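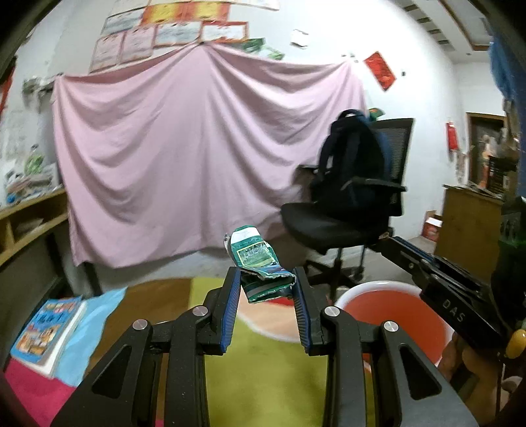 Our project asked a narrow question: can a jaw-opening estimate taken from video stand in for a separate encoder on a hand-held gripper? The claim in the Kollberg toolkit, which we used for everything up to the final evaluation, is that it can, and that the error is small enough to ignore when training a grasp policy. We were less sure. The toolkit's tracker finds the two inner faces of the jaws and turns the gap between them into an opening width. That works nicely when the jaws close on a block. With a crumpled piece of green carton between the tips, bent near the middle and torn along its edges, the blue ribbed pads still give the tracker a strong edge to follow, but the gap it measures tells you very little about how firmly the thing is held. Carton gives way. The policy does not know that.

1. What we were given

The course supplied the Vunthorpe recordings and a baseline controller called Emier. The recordings came to 2558 short clips. After our filter for missing timestamps and lost tracking we kept 2152. The earlier group's report says almost nothing about filtering, so we can't say if their scores come from the full set or a cleaned one. We asked and did not get an answer we could use.

Emier takes the current view and the estimated width and puts out a short chunk of motion with a target width at the end. There is no force term anywhere. The documentation calls this "contact-aware," a phrase we think should be removed.

2. What we changed

Senad Hoxha rewrote the width tracker so that it reports a confidence value with every estimate. The original returned a number no matter what, including when one pad was fully hidden, and in that case it just repeated the last good value. We found this by reading the source. It isn't in the docs.

Rok Jurić handled the planner side. When confidence drops below a threshold the controller now slows the closing motion and asks for a fresh estimate before it commits. The threshold was picked by hand on a few clips and we did not tune it further. A fair reader should hold that against us.

We also tried a learned segmentation step in front of the tracker, using the Ristić weights. It was slower and helped only with busy backgrounds – patterned cloth and so on. We took it out before the final runs.

3. Results

We ran 39 trials on the lab arm with soft and semi-rigid packaging. The original controller dropped or crushed items often enough that we stopped treating it as a serious baseline for this kind of object. The modified one did better, but 5 of its trials had to be thrown out after the planner sat waiting for a confident estimate that never came. Counting those as failures takes away most of the improvement. We think they should be counted.

So the headline in our July slides, if we get to give them, will be smaller than the one in our proposal. Slowing down when the tracker is unsure helps a bit. Most of the remaining failures look like a sensing problem to us, and more clips of the same sort probably won't fix it.

4. Open problems

The confidence value is badly calibrated for wide openings. The timeout is a fixed constant in the planner file and should be a parameter. We never tested with a second tracker on the same clip, which would have been the obvious check on Senad's numbers, and the script for it is in the repository half done.

Submitted 2021-06-25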